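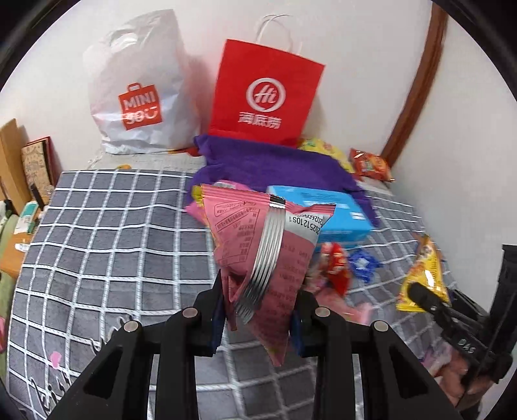 Cahier d'atelier / Emballages souples

Samedi, page 223

Reprise du tri commencé hier soir. La grande table de l'atelier est prise par les presses de Mererid jusqu'en décembre, donc tout se fait dans la chambre, sur le lit. Le drap gris à carreaux blancs convient bien : les petits paquets s'y repèrent vite, même les bonbons. Seul défaut, la surface est molle et les sachets glissent vers le creux dès qu'on s'assoit au bord. Travailler debout.

Point de départ : le sac en papier rouge 海底捞 et le sac blanc MINISO, contre le mur. Ils restent là pendant toute la séance et servent de bacs. Le rouge pour ce qui est examiné, le blanc pour ce qui attend. J'avais d'abord fait l'inverse, mais le plastique blanc s'affaisse quand on y met les boîtes, alors que le papier tient debout avec ses anses torsadées. Consigne pour la suite : pas de boîte dans le MINISO.

Le sachet rose. Examiné par le dos. Soudure centrale argentée sur toute la longueur, bord supérieur serti. Texte chinois sombre en lignes serrées, panneau blanc réservé aux codes de date. C'est la disposition que je voulais montrer à Ankica pour la maquette Vanine : garder un panneau clair dès le dessin et ne pas laisser le marquage tomber sur la couleur. Sur nos essais le code passait en plein aplat et on ne le lisait plus. À tenir par le serti, en haut, sans appuyer sur le corps du sachet. L'autre paquet rose, celui qui a un bord jaune, reste à côté pour comparaison. Ne pas les ranger ensemble par couleur, je me suis déjà trompé comme ça.

La boîte en carton bleue. Posée à plat. Pas ouverte aujourd'hui. Elle passera en dernier, le carton n'a rien à faire dans cette série et je la garde pour le relevé des rabats.

Les petits formats. Le bonbon en papier métallisé rouge et le bleu sous plastique vont dans la même enveloppe, avec une étiquette par pièce. Le rouge marque au moindre pli, donc à prendre en premier et à ne plus toucher ensuite. Le petit paquet rose du bas du lit n'a pas encore de fiche. J'ai écrit « rose petit » au crayon en attendant, à remplacer par un vrai numéro.

Le sachet triangulaire jaune et orange. Le plus intéressant du lot pour la forme. Question de Mererid, qui est passée vers midi : est-ce qu'on peut le ranger à plat avec les autres ? À mon avis non, il prend la place de plusieurs sachets droits et ses pointes s'accrochent. Elle propose de les mettre tête-bêche. À essayer quand on en aura plusieurs, avec un seul ça ne prouve rien. Ankica voudrait un gabarit en carton, je le note, mais je ne le fais pas ce week-end.

Le paquet jaune froissé et le grand sachet rouge et orange sont encore au fond, du côté du coin du mur. Pas touchés. Le jaune fait beaucoup de bruit, le garder pour un moment où personne ne téléphone.

Pesée. Balance Ornunden, tare refaite entre les deux passages. Premier lot : 627 g, contenant compris. Deuxième lot : 410 g, contenant compris. Je n'ai pas pesé les contenants seuls, à faire lundi, sinon les chiffres ne servent pas à grand-chose. Les valeurs sont recopiées sur la feuille verte.

Rangement de la chambre. La serviette violette est restée en tas devant le sac rouge. Je m'en sers pour caler les sachets ronds qui roulent, ne pas la mettre au linge avant la fin. Le bureau à gauche n'est pas libre non plus – le petit flacon blanc et turquoise est à Ankica, ne pas le déplacer. Le carton brun peut servir pour l'envoi chez Radulović, à condition de retirer d'abord le livre à bordure rouge, qui ne part pas.

Essais de réouverture : reportés. J'avais prévu 3 sachets, mais les ciseaux fins sont chez Vevetti avec le reste du petit outillage. Le cutter abîme le serti, on l'a vu la dernière fois, et la dentelure devient impossible à mesurer.

À faire :
fiche pour le petit rose
peser les contenants vides
relevé des rabats de la boîte bleue
demander à Mererid quand la grande table se libère
écrire à Radulović pour le format du carton
récupérer les ciseaux

Ajout du soir. Ankica a relu la fiche du sachet rose. Elle veut la largeur de la soudure centrale prise en haut, au milieu et en bas. Réglet métallique dans le tiroir du bureau, sous les enveloppes.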